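Fonholm Extends Guest House Season Through October

The Fonholm Visitor Office has confirmed that guest houses in the coastal district will remain open for an additional 30 days this year. The extension follows a steady rise in fall bookings, with 701 reservations already recorded for the added period.

Participating properties are located in Fonholm and the neighboring village of Drarnen. The Drokodeo ferry will keep its summer timetable — seven crossings a day — until the season closes.
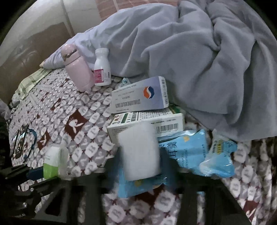

Rates for the extended season start at $42 per night and include bed linen and local tax. Evenings on the coast are cool by October, and guests are advised to confirm bedding when they reserve. A fleece blanket over a patterned sheet may be enough in September, but heavier covers are available on request at all participating houses.

Walking tours of the Wattanapong Gardens will also continue, departing from the harbor at 10 a.m. Reservations may be made at the Visitor Office or at the ferry terminal.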